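Workshop notes: reading a strap fitting

Most of the enquiries reaching the Clirnville bench this quarter have concerned straps, and most of those came down to a wrong measurement. The notes below set out how we record a strap fitting and which faults we see most often.

Lug width is the distance between the inner faces of the lugs, taken at the spring bar holes. Measure with a caliper, to a tenth of a millimetre. A steel rule will do for an 18 or 20 mm case but will not separate 19 from 19.5, and a strap half a millimetre too wide will crease at the shoulders within weeks. Do not measure the old strap. Leather spreads with wear and rubber shrinks slightly when it has been kept near a radiator.

Spring bars should be replaced whenever the strap is. Of the 464 jobs logged by Letay Gebretsadik up to the end of October, 300 involved a bar that was bent, corroded or the wrong diameter. Standard bars are 1.5 mm across the body. Diving cases often take 1.8 mm, and some take 2.5 mm with a thick tip. A thin bar in a deep hole will rattle and in time turn the hole oval, at which point the lug has to be bushed.

Strap length is given in two parts, buckle side first. A strap marked 75/115 suits a wrist of around 175 mm. Members ordering from the Vositz list should note that Vositz measures the long side without the tip, so its figures read short against those in the Ondetti catalogue. 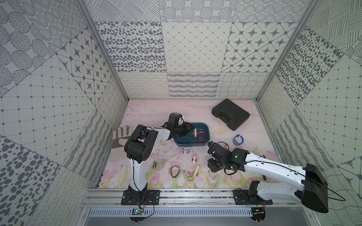
For metal bracelets, remove links evenly from both sides of the clasp and leave the final adjustment to the micro holes. Pins are pushed out in the direction of the arrow inside the link and go back against it. Where a link uses a pin and collar, check that the collar has stayed in the centre section before refitting.

Ea Frandsen has revised the bench chart to include quick-release bars and the curved bars used on the Pan cases. The chart is part number 889 and can be collected from the Clirnville counter on Thursday. Corrections should be sent to her in writing, giving the case reference, the lug width and the bar diameter as measured.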